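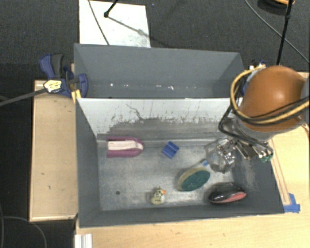
The Kereama Crossing

My sister called at six in the morning to tell me the pumpkin had finally stopped growing, and I was so excited I put my shoes on before I put my pants on.

You have to understand that we had been at this since May. She had the yard and I had the truck, and between us we had one seed, a Pritulero, flat and cream colored and as long as my thumb. We'd gotten it in a swap with a woman from Rasenberg who wanted our grandmother's beans. I still think we got the better deal, although I did like those beans.

A Pritulero doesn't grow up round and pretty the way a porch pumpkin does. It slumps. It spreads out over the dirt like a big dog on a kitchen floor, and by August ours had a low side and a high side and a dip on top where rainwater sat and sparrows came to drink. My sister would go out in her robe and lay a tape measure over it and call me with the number. I wrote every one of them on the wall by my phone, in pencil, and by September I'd had to move a calendar and a fire extinguisher to make room.

"So it's done," I said.

"It's done. It's exactly what it was on my last three checks. Bring the straps!"

We weighed it at the feed store in Iltedell, on the platform they use for calves, with half the parking lot standing around offering advice. 900 pounds. I whooped so loud that a real calf answered me from a trailer. My sister didn't say anything, she just put her palm flat on the rind and left it there a while.

Then we took it home and cut a hole in it.

I know some people can't stand that part. There was a man at the feed store who grew them for the scale and nothing else, and when we told him ours was going on the lake he looked at us like we'd said we were going to eat the truck. But oh, the smell when that lid came up! Green and sweet and a little like a wet basement. We scooped until dark. We had the porch light and a pair of snow shovels and a soup ladle for the corners, and the seeds came out in ropes, and my sister kept finding the biggest ones and wiping them on her jeans and putting them in her shirt pocket until it hung down like a second stomach.

"Who paddles?" she asked me around the time we hit the last of the strings.

We'd been avoiding it. The Kereama Crossing lets you put one person in a pumpkin. It goes from the boat ramp at the Iltedell end to the gravel beach on the far side, 400 yards of cold brown water, and there are canoes to pick you up when you go in, and most people go in. She had raised the thing from a seed. She'd slept out next to it in a folding chair the night of the hail, with a quilt over the pumpkin and nothing over herself. It was hers by any measure I could think of.

"You," I said.

"I don't swim that well."

"You'd have a vest."

"I know I'd have a vest." She was sitting on the edge of the hole with her legs inside. She looked perfectly right in there. "I want to see it go, though. If I'm in it I can't see it."

I said we should sleep on it. I did not sleep at all. I lay there and practiced paddling with my arms over the blanket.

*

The morning of the race was gray and still, the best kind there is, and the ramp was already jammed when we backed down. Oh, I wish you'd been there. There were 11 pumpkins that year. One had been painted like a ladybug and one had a mast, an actual mast with a pillowcase on it, and one very serious one from Rasenberg had been rubbed all over with lard so that it gleamed, and left a mark on everybody who helped lift it. A high school band was playing on the dock with gloves on. Somebody was frying dough. I ate two before we'd even unloaded, and my sister ate the end of the second one out of my hand without looking at it, because she was looking at the water.

"It's going to float low on the left," she said.

"So I'll sit right."

"So you'll sit right," she said, and that was how it got settled.

It takes eight people to get a Pritulero down a ramp. We had six, and then we had about fifteen, everybody with their shoulders down and shouting, and it slid into Kereama with hardly a splash and bobbed there, orange and enormous and as easy as a duck. I have been to weddings that didn't move me like that. I looked over, and my sister had both hands on top of her head.

I got in. I want to say I did it gracefully. The inside was cold right through my pants and slick as soap, and the whole thing rolled, and I saw a lot of sky, then it thought it over and rolled back. I shifted right. It sat level. Somebody handed me the paddle, and I was afloat in a vegetable, in front of the entire county, and I have seldom been so happy.

The horn went and the mast went over almost at once.

A pumpkin doesn't want to go forward, I should tell you. It wants to turn. You give it one good stroke on the right and it shows you the dock, and you give it one on the left and it shows you the dock again from the other direction. All around me people were revolving. The ladybug and I went past each other three times, close enough to talk, and the fellow in it asked how I was doing and I said great, how are you, and he said great, and then he was facing the other way.

What finally worked was kneeling up and reaching out over the front and pulling the water in toward me with both arms, like dragging a rug. I'd never practiced that on the blanket. It was ugly, and it soaked me to the collar, but the dock quit coming around. The fried dough smell dropped behind and I could hear the drips coming off my paddle. Somewhere past the middle I looked down through the water and couldn't see anything at all, just brown going to black, and I thought about how deep it was and then I thought about the seed, how I'd carried it home in an envelope in my glove box and nearly thrown it out with the napkins.

The lard pumpkin beat me. Let's get that out of the way. It beat me by a mile, and the woman in it had her feet up by the time I got close, and she stood right up out of the thing to yell for me. People I'd never met were running along the gravel yelling for me! And the low side was getting lower. I'd been feeling a little trickle at my knee for a while, and I'd been choosing to think it was just me.

"Sit right!" somebody hollered.

I was sitting as far right as there was pumpkin. I looked up, and it was my sister. She'd run the whole shore path in rubber boots, with that shirt pocket still swinging, and she was in the lake up to her shins, then her knees, waving me in with both arms like I was a plane.

I dragged the rug. I dragged it and dragged it. The water came over the edge in one smooth sheet, quite polite about it, and filled my lap, and the Pritulero settled under me with a sort of sigh, and I felt it touch. Gravel. We were aground, in two feet of water, a few steps off the beach.

"Does that count?" I yelled.

There was a conference. A man with a clipboard waded out and looked at the pumpkin and then at me sitting in it up to my ribs. He felt around under the front with his foot. He said that the far side was the far side, and wrote something down.

We came in sixth. Sixth! My sister climbed in with me, boots and all, since it couldn't sink any further, and we sat there in the cold soup passing a thermos back and forth and watching the others spin. She wanted to know everything, what it felt like at the start, whether it pulled left the whole way, how it sounded from inside. I told her it knocked. When you hit it with the paddle by mistake it knocked like a door, all the way down through the seat of your pants.

"Next year I'm going to take swimming lessons," she said.

Then she dug in her pocket and got out a handful of seeds and began sorting them on her knee, the fat ones on one side, and the woman from Rasenberg came wading over, shiny to the elbows, to ask if we'd be willing to trade.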